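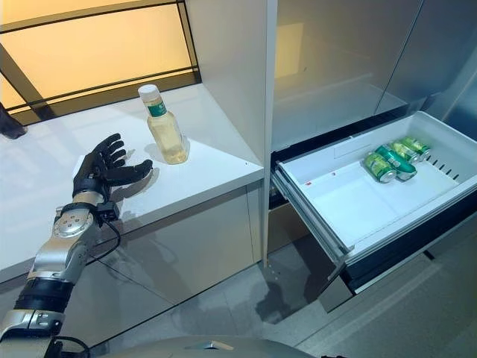 Aicha Bensaid

3.2 Counter storage

Clear bottles of pale yellow liquid, white screw cap, green shoulder label (Fig. 4) kept upright near the back edge. Glossy white top, squared front. Glare a problem for fill-level reading; readers at Umdale logged 200 levels, 72 discarded. Label hides the shoulder, so levels above it were not scored.
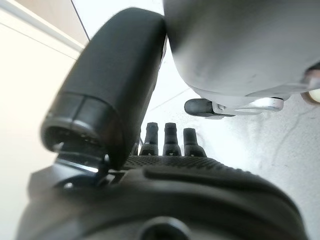 p. 12

Wiping between readings was dropped in August, too slow. Shelf comparision in 3.3, same readers, same bottle type.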